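# Gripper tips for small cleaning tools
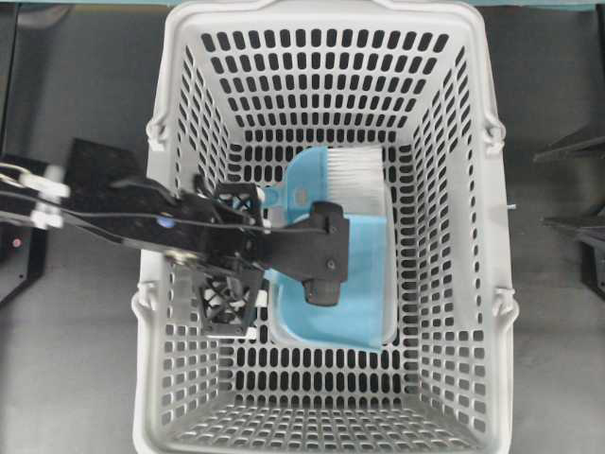

*Blue dustpan and brush in the gray basket, gripper at the brush handle.*

Last week I compared two finger types in our workshop, both from the Drirkard catalog. I write down what was useful, maybe it helps someone with the same kind of objects.

- **Begin with the handle.** Bristles bend and give a different grip each time. A handle is more honest to test.
- **Open the fingers only a little more than needed.** In a basket the walls are close, and a wide finger touches them before it touches the tool.
- **Come down slowly for the last 20 mm.** With the Rahimi controller I set the speed to 37 percent and left it there.
- **Change one thing at a time.** Finger, or speed, or camera height. I changed two together once and lost one afternoon.
- **Wipe the pads with a dry cloth.** Dust from a brush makes them slippery — glossy plastic is then very difficult to hold.
- **Do the same number of tries for each finger.** I did 100 with each and wrote every miss on paper.

For the camera, I prefer a view from above. The slots of the basket disturbed my detection at first, so I put the threshold higher and it became better. I have not yet tried the soft pads from Farkarura.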